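Speaker notes, second talk of the afternoon: can a machine tidy a desk yet?

Start slowly. Thank Delia Toledo for the invitation and say that I will speak for 20 minutes less than the programme promises.

Begin with the desk. A desk has paper, a box, a small plant. My mother clears hers without thinking. For a gripper with two fingers, paper is the hard part, as it bends when you touch it. 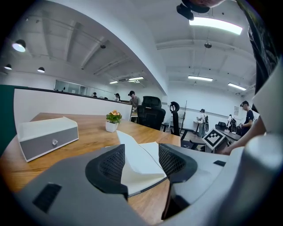
Mention the Vekau trial here. We asked for 200 tidying runs and the arm finished 90 of them without help. Mircea thinks this is a good result. I think it is a fair one. Pause for the laugh, if it comes.

Next point: plants. A pot must stay upright, and a notebook next to it may be open or closed. 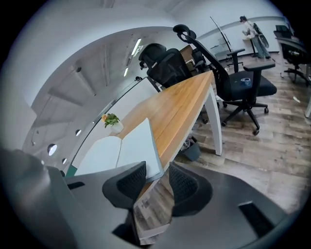
Can I buy a machine that will do this in my home?
At present you cannot buy one I would trust alone with a full desk. Single chores, such as moving boxes of one known size, are already possible in a workshop.

Then speak about teaching. People do the chore by hand first, many times. At Jilloren we collected 3,000 demonstrations before April, and folding was still weak. 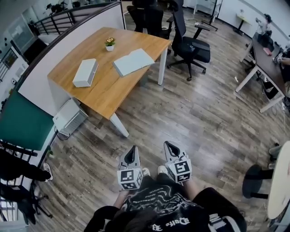 Compare with the shop floor at Grestik, where each part always lies in the same place. Do not go into the costs, Nhyira Antwi will cover them after the coffee. If there is time, show the table with the 3 failed chores and take questions.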